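Perkska publishes working rules for robot halls where many machines share one floor

Jorkholm, 24/06/2025

Perkska has today made public its working rules for halls in which two-armed robots and humanoid robots are used side by side. The document is called the Jorkholm Rules, after the town where it was written. It is free of charge and can be used by any company, school or laboratory.

The rules cover the work table, the floor around it, the storage of parts and the daily check of the machines. They are meant as a help for the people who stand in the hall each day, and they do not take the place of national law or of the manual from the maker of the robot.
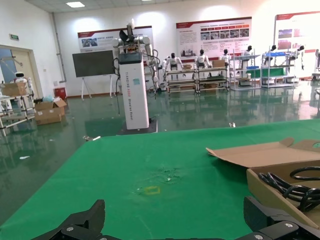 Green-covered work table with a yellow tape mark and an open box of black cable; a two-armed robot stands behind it.

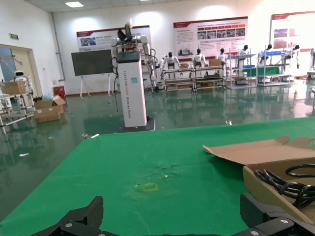
The work on the rules was started by Perkska together with Drukeo, which plans and equips test halls, and Nwankwo, an engineering office with long experience in machine safety. The three firms had noticed the same difficulty at their customers. For a single robot arm behind a fence there is much written advice. For a hall where several robots of different build stand in one open room, each team had made its own habits, and these habits were often known only to the people who had made them.

A first draft was sent out in May of last year. It was tried in daily work during 366 days, and in this time the partners received more than 300 written remarks. Many of them were small and concerned the wording. Others led to real changes, and two chapters were written again from the beginning.

What the rules say

The first chapter is about the table. Every work table shall have one marked place where the object is put at the start of a task. The mark shall be flat, of a colour which is easy to tell from the table cover, and it shall stay in the same position for the whole series. If the mark must be moved, the series is closed and a new one is opened in the log. A cover which is worn may stay in use as long as it lies flat and is firmly held at the sides. The operator writes down the wear, so that a later reader of the log knows in which condition the surface was.

Boxes may stand on the table when they are part of the task. In this case the position of the lid flaps is also written in the log. In the first draft the flaps were not mentioned at all. Several users wrote to us that an open flap changes the free space for the arm more than the box itself, and they were right.

The second chapter is about cables. Cables that are handled as an object of the task are kept in a coil and stay in their container between two runs. Cables that belong to the robot are another matter. They shall be led along the body of the machine and fastened, with enough length for the full movement of both arms. Before the first run of the day the operator moves each arm slowly to its outer positions and watches the cable during the movement.

The third chapter is about the floor. The free zone around a working robot is measured from the furthest point which the arm can reach, and 80 centimetres are added to it. Inside this zone the floor is swept before each shift and after each unpacking of goods. Packing material is taken away at once and is not collected in a corner until the evening. For shiny floors the rules ask for one more check. Reflections of lamps can disturb the cameras of some robots, therefore a short camera test is made with the lights in the same setting as during the work.

The fourth chapter treats robots which are parked. A parked robot shall have its own place, with its name or number written in the hall plan. It must be clear to everybody in the room whether a machine can start to move or not. The rules ask for a visible sign on the machine itself, and a signal only on a computer screen is not accepted. Shelves and benches may stand in front of parked robots, but the way to the emergency stop has to remain free.

The fifth chapter is the shortest one. It says that doors and exit signs are never covered by shelves, screens or carts, also not for a short time. Carts have brakes, and the brakes are used.

How to use the document

The full text has 24 pages and a check list of one page, which can be printed and hung on the wall. A new team can begin with the check list only and add the chapters step by step. Perkska recommends to name one person per shift who signs the list. This person has the right to stop the work without asking first.

Halls which want to compare their practice with others can send their completed lists to Perkska four times a year. The names of the halls are removed before the results are shared. Taking part is voluntary and costs nothing.

For teams who wish to have an outside view, Nwankwo offers a visit of one day with a written report. The price is 2000 euros, travel not included. The visit is not a certification, and the report may not be used as such in advertising.

Next steps

The partners will read all remarks which arrive during the first year and will then publish a second edition. Two subjects are already planned for it: the handing over of objects between a person and a robot, and the work of two robots at one table. For both of them the experience is still too small to write a firm rule, and the present edition gives only short advice in its annex.

A translation into three other languages is in preparation. Until it is ready, the English text is the valid one.

About the partners

Perkska develops software and working methods for robot training halls and has its office in Jorkholm. Drukeo designs test halls and delivers tables, racks and floor marking. Nwankwo is an independent engineering office for the safety of machines.

The Jorkholm Rules and the check list can be ordered as a file from the Perkska press office. Remarks to the text are welcome at the same place. Please write the chapter number in the subject line, it helps us to answer faster.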